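The Dovier cable arm, after a season on our bench

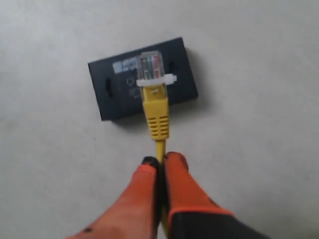
Thandeka Hendricks wrote to me after my first short note on the Dovier, asking what I was going to do with the people who used to do the plugging, and whether I had asked them before I signed for it. She has worked at benches like ours and she did not put it gently. I have been chewing on her question ever since, so this review is going to spend as much time on the bench as on the machine, and I hope you'll bear with me.

Some background first. We're a small shop called Quintero and we prepare network gear for offices and clinics. A box comes in, it gets its settings, every port gets a patch cable and a link test, and it goes back out the door with a sheet saying what passed. The plugging is the dull part. On a busy day it's also the part that hurts, and anyone who has pressed down on little plastic latches from eight in the morning until the afternoon break will know which thumb I mean.

We bought 2 Dovier arms and ran them for 3 months before I felt I had anything fair to say. Setup took longer than I'd hoped. The arm itself was bolted down and moving before lunch, but teaching it to deal with cable is a different business altogether, cable being springy and stubborn and never lying the same way it did the last time. We used the Petero software that came with the package, and I'll say right out that the menus are a mess. Settings for grip force live on one page and settings for grip width on another, and you will want both open at once — you can't have both open at once.

Once it's taught, though, I like it very much. The fingers take hold of the cable itself, behind the boot, and with soft tips they don't leave a mark on the jacket. Straight runs of stiff patch cable are what it does best. Thin, floppy cable gives it trouble, and so does anything that has been coiled tight in a bag for a month. Yellow, blue, gray, it doesn't care about color, but it does care about light, and we ended up moving a lamp (and then moving it back, and then moving it again).

A test batch for us is 39 cables. The arm is slower than Zodwa Mnguni, who has the quickest hands in the building and was very pleased to see the numbers. It keeps the same pace at four o'clock as it did at nine, so by the end of a shift the two of them come out closer than you'd think. When it misses a port it backs off and tries again, and after the third miss it stops and lights an amber lamp, and somebody has to walk over.

Which brings me back to the letter. No, I hadn't asked properly beforehand. I'd told people at a Thursday meeting with the order already placed, and I would do that differently. We kept everyone, but the jobs moved. Zodwa now spends her mornings on fault finding, which she had wanted for ages, and she teaches the arm its new boxes. One of the others misses the plugging! He says it was the only hour he could listen to the radio and think, and I can't tell him he's wrong. Walking over to an amber lamp every so often is a choppy way to work, and we've settled on 30 minutes each at minding the arms before you hand over to the next person.

We also looked at the Ulard, which is cheaper and has much nicer software. Its fingers were too hard for our cable and I sent it back.

If your bench has long, repetitive batches and stiff cable, the Dovier is a good buy. For short mixed jobs I'd stay with hands. Get the spare fingertips with the first order, and talk to your people before you place it.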